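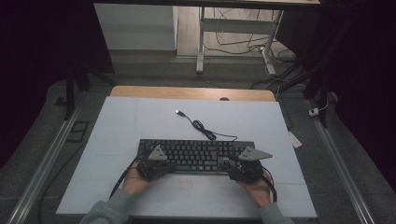
Most of the trouble I have had with wearable grippers came from the strap and the cable. I have looked after five pairs of them at Clullport for a little over a year, and in that time I have opened up a motor housing twice. I have redone straps and cables so often that I stopped writing it down. So when people ask me what the maintenance plan for a station like ours should look like, I tell them to spend the money and the hours on the parts that touch the person.

I know this is not the common view. When Iltura sold us the stations they sent a binder, and the binder is mostly about the finger linkages and the calibration of the marker plates. There is one page on straps. It says to inspect them and replace them when worn. Joaquim Cardoso, who had the job before me, followed the binder closely for his whole first winter and still lost most mornings to drift he could not find. The linkages were fine. The units were sliding on people's hands.

A gripper strapped over the fingers is only as well placed as the strap. If the unit creeps forward during a session, the plate on top goes with it, and everything recorded after that is off by however far it crept. You can recalibrate all you like. The calibration will be right for the minute you did it and wrong again by coffee time. We tested this in December with a plain desk task, picking up and setting down a computer keyboard on the sheet. Same person, same unit, two straps. The old strap looked good. It had no frayed edge and the hook side still grabbed. It had stretched, though, and after a long run the unit sat visibly lower on the fingers than where it started. The new one stayed put.

My rule now is that straps are changed on a count of sessions and never on how they look. We use 100 sessions. Graça Leitão, who runs the afternoon shift, thinks that is wasteful and would go longer, and she may be right for the people on her shift, who have smaller hands and pull the straps less. I would still keep the number. A rule that depends on whoever is looking at the strap that morning will be skipped when the morning is busy.

Cables are the second thing. Each of our units has a cable that runs back along the forearm, and where that cable bends matters more than what it is made of. If it is pulled tight at the wrist, the person feels it each time they turn a palm up, and they start turning less. They don't complain. They just change how they move, and you end up with a lot of stiff, careful hands that don't work the way hands do. If it is left too loose it catches on the edge of the table or gets under whatever is being handled. We leave one soft loop at the wrist and check it with the palm up and then with the palm down before anyone starts. It takes less time than finding the right session sheet.

I would also argue for leaving the sleeve alone. Theophilus Ofori wanted everybody in short sleeves so that the cable could be taped to the skin, and we tried it. Tape on skin comes loose when people get warm and it hurts coming off. A snug long sleeve gives you something to clip to, and people are more comfortable in it. He and I still disagree about this. His point is that loose cuffs creep down under the strap and act like a layer of grease, and he has seen it happen. I have too. I would fix that by handing out better sleeves.

Then there is the frame around the table. Ours is aluminum rail, bolted together, and I will admit the binder is correct to make a fuss about it. A loose corner will ruin a week of work. But a rail is easy. You put a wrench on each bolt at the start of the month, you mark the bolt with a paint pen, and after that you can see from a chair whether it has turned. I don't think this needs a service contract. We paid 3280 for one in the first year and the technician put a wrench on each bolt.

What I would have bought with that money is spares. A second full set of straps in each size, two cables per unit, a bag of the small screws that hold the plates on, and a spare plate or two. When a plate gets knocked, people try to bend the mount back by eye. It never goes back to where it was, and it will be close enough that no one notices for days. Swap it, log it, recalibrate, and straighten the old one later on the bench with a square if you want to keep it.

The fair argument against all this is that the mechanical parts will wear out sooner or later and I have just been lucky. Belmiro Correia at the Toltska site has pads on his grippers that polish smooth in a few weeks, because they handle cardboard all day and cardboard is rough on rubber. His log from last quarter had 46 entries and more than half were pads. I believe him. If you handle cardboard, look at the pads. I would only point out that nearly all the other entries in that log were straps and cables, the same as mine, and that he has a drawer full of pads and was borrowing straps from us in the spring.

Leonor Leitão asked me to write up a new one-page checklist for Antunes, who are setting up their first tables this year. I gave her one with the strap count at the top, then the wrist loop, then the plate screws, then the rail bolts, and the linkages last. She moved the linkages up to second before she sent it, on the grounds that a customer expects to see them there. I have asked her to move them back.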